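Prüfliste Handhabungsplatz Zeitschriften und Kleinteile
Betreiber: Jalex, Bereich Auslage und Ausstellung
Stand: August 2018
Prüferin: Halina Pawłowska
Begleitung durch den Bereich: Vangelis Andreadis, Lovisa Wallin

Bewertung: i. O. = in Ordnung, M = Mangel, H = Hinweis ohne Frist

1 Arbeitsorganisation

1.1 Aufgabenverteilung zwischen Personal und Roboter schriftlich festgelegt: i. O.
Kommentar: Das Umsetzen der Zeitschriften liegt seit Januar beim Roboter. Beim Personal verbleiben Bereitstellung, Sichtkontrolle und Störungsbeseitigung. Die frühere Arbeitsanweisung 266 ist zurückgezogen und durch 305 ersetzt.

1.2 Unterweisung aller eingesetzten Personen nachgewiesen: M
Kommentar: Für zwei Personen der Spätschicht fehlt die Unterschrift zum Abschnitt Störungsbeseitigung. Nachreichen bis zur Nachprüfung.

1.3 Belastung durch Überwachungstätigkeit beurteilt: H
Kommentar: Frau Wallin gibt an, dass das Heben und Bücken entfallen ist, die Aufmerksamkeit aber über längere Zeit an einen Punkt gebunden bleibt. Ein Wechsel zwischen Überwachung und Bereitstellung ist im Dienstplan vorgesehen, wird nach Angabe des Personals bei Krankheitsausfall jedoch gestrichen. Gefährdungsbeurteilung ergänzen.

2 Greifen und Ablegen

2.1 Greifer hält flaches, glattes Gut ohne scharfkantige Berührstellen: i. O.
Kommentar: Daumen mit glatter Schale und runder Kuppe. Finger fassen die Oberkante des Hefts, der Daumen liegt unten an.

2.2 Ablagebehälter im Arbeitsbereich, Rand frei von Bruchstellen: i. O.

2.3 Eingriff von Hand während der Bewegung ausgeschlossen: M
Kommentar: Technisch nicht verhindert. Nach Angabe von Herrn Andreadis wird ein schräg gehaltenes Heft gelegentlich von Hand nachgerichtet, um einen Stopp zu vermeiden. Diese Praxis ist zu unterbinden. Korrekturen nur nach Halt und Freigabe – auch bei Zeitdruck. 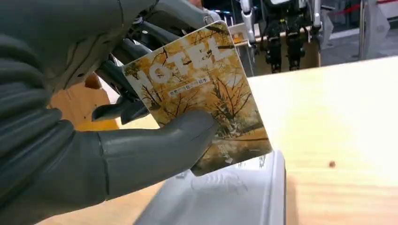
Bild 1: Zeitschrift »HOTEL« im Griff, dicht über dem Rand des weißen Kunststoffbehälters (zu 2.1).

3 Verkehrsfläche und Abgrenzung

3.1 Absperrung zum Besucherbereich vorhanden: i. O.
Kommentar: Seilabsperrung in Rot. Sie dient der Wegführung und gilt nicht als trennende Schutzeinrichtung.

3.2 Bodenmarkierung vorhanden und erkennbar: i. O.
Kommentar: Gelbes Klebeband auf grauem Teppich, mit abgewinkelter Ecke. Die Haftung an den Bandenden ist in die wöchentliche Sichtkontrolle aufzunehmen.

3.3 Bedeutung der Markierung dem Personal bekannt: M
Kommentar: Auf Nachfrage zwei verschiedene Antworten: Grenze des Stellplatzes oder Grenze des Bewegungsraums. Der Betreiber legt die Bedeutung fest und nimmt sie in Arbeitsanweisung 305 auf.

4 Gehäuse, Gelenke, Abdeckungen

4.1 Schalenteile der Arme ohne Risse oder offene Kanten: H
Kommentar: Helle Schrammen und Punkte auf der Unterarmschale, nahe der Spitze zwei kleine dunkle Vertiefungen. Befund im Wartungsbuch festhalten und bei der nächsten Wartung vergleichen.

4.2 Schrauben an den Fingergelenken auf festen Sitz geprüft: H
Kommentar: Prüfung durch Eirini Kontogiannis, ohne Beanstandung. Der Prüfintervall von 8 Wochen ist im Wartungsbuch nicht eingetragen.

4.3 Lose Folien und Verpackungsreste von beweglichen Teilen ferngehalten: M
Kommentar: Transparente Folie über dem unteren Arm. Vor Inbetriebnahme entfernen. Zuständigkeit bisher nicht geregelt, künftig bei der Person, die den Platz freigibt.

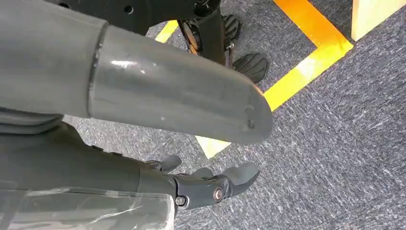

Bild 2: Unterarm und Hand über dem markierten Boden, Folie links unten (zu 3.2, 4.1 und 4.3).

5 Abschluss

Mängel: 1.2, 2.3, 3.3, 4.3
Verantwortlich für die Beseitigung: Achilleas Liapis
Nachprüfung durch: Halina Pawłowska
Verteiler: Bereichsleitung, Personalvertretung, Wartung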